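Beverage Container Sorting Point – Inspection Checklist with Comments
February
By Leen Obeidat
Print this page | E-mail this page

Site: Flemwood building, second floor
Area inspected: sorting table and adjoining wall
Start of inspection: 9:50 a.m.
Ratings used: Satisfactory, Needs Attention, Not Inspected

1. General condition of the area

1.1 Table surface clean and free of spills. Satisfactory.
1.2 Table stable under normal use. Satisfactory. The legs were tightened after the previous inspection and no movement was noted.
1.3 Wall behind table free of splash marks. Satisfactory.
1.4 Lighting adequate for reading labels. Satisfactory. Light on the left side is strong in the morning. Staff may lower the blind if glare makes small print hard to read.

2. Receptacles

2.1 Two receptacles present, one gray and one yellow-green. Satisfactory.
2.2 Receptacles upright and placed toward the back of the table. Satisfactory.
2.3 Openings unobstructed. Satisfactory.
2.4 Gray receptacle checked for leftover material before use. Needs Attention. The check is not being entered in the log. Please initial the column provided.

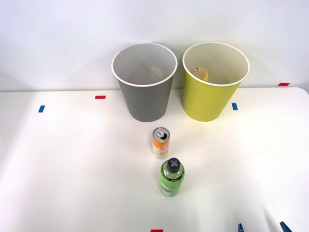

2.5 Receptacles emptied before they are half full. Not Inspected. The emptying schedule is kept at Drusville and was not available at the time of the visit. The Drusville office is asked to forward a copy.

2.6 Spare receptacles in stock. Satisfactory. The supply closet holds 11.

3. Containers awaiting sorting

3.1 Full or partly full bottles have caps in place. Satisfactory.
3.2 Bottles containing liquid set aside until they can be drained. Needs Attention. A bottle with liquid in it may not go into either receptacle. The drain bucket belongs under the sink, and it was found in the hallway.
3.3 Opened cans kept upright until checked. Satisfactory.
3.4 Glass kept off the table. Satisfactory.

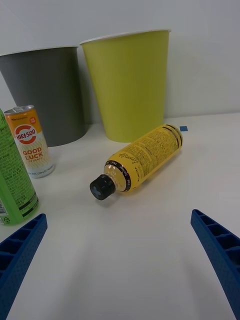

3.5 Labels left on. Satisfactory. Mernulham accepts bottles with labels attached, and staff need not spend time removing them. Imported drinks are sorted by material in the same way as domestic ones – the language of the label makes no difference.

3.6 Sharp edges. Satisfactory. Torn or crushed cans are to be handled with gloves. Gloves in size medium are running low.

4. Sorting practice

4.1 Cans placed in the correct receptacle. Satisfactory.
4.2 Items placed fully below the rim. Satisfactory.
4.3 Number of containers on the table kept low enough to allow safe handling. Satisfactory.
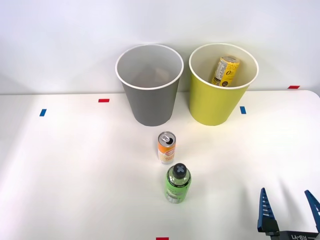
Item 4.1: Yellow can in the yellow-green receptacle, with further containers on the table.

4.4 Staff able to state the sorting rule when asked. Needs Attention. Two of the employees questioned gave the rule that applied before the receptacles were changed. The current rule should be posted at eye level, in type large enough to be read from the doorway.

4.5 Monthly container count recorded. Satisfactory. The count for the previous month was 2,050, and the sheet was signed.

5. Table markings

5.1 Blue tape firmly attached to table. Satisfactory.
5.2 Tape not to be moved or removed during cleaning. Satisfactory. Cleaning staff have been told to wipe around it.
5.3 Bottles lying on their sides kept clear of the table edge. Satisfactory. A capped bottle can roll if the table is bumped, and should be stood up when work stops.

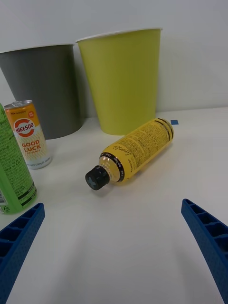
Azar Facilities Services – Workplace Safety Department

6. Summary and follow-up

Of the 52 points on the full form, 50 applied to this site. Only those requiring comment or repeated from the last visit are reproduced here.

Actions required:
– Begin initialing the log for the gray receptacle (2.4).
– Forward the emptying schedule (2.5).
– Return the drain bucket to its place under the sink (3.2).
– Reorder medium gloves (3.6).
– Post the current sorting rule and repeat the briefing for all shifts (4.4).

The site supervisor should confirm completion in writing. Item 2.5 will be carried over to the next inspection if the schedule has not been received by then.

Inspected by: Leen Obeidat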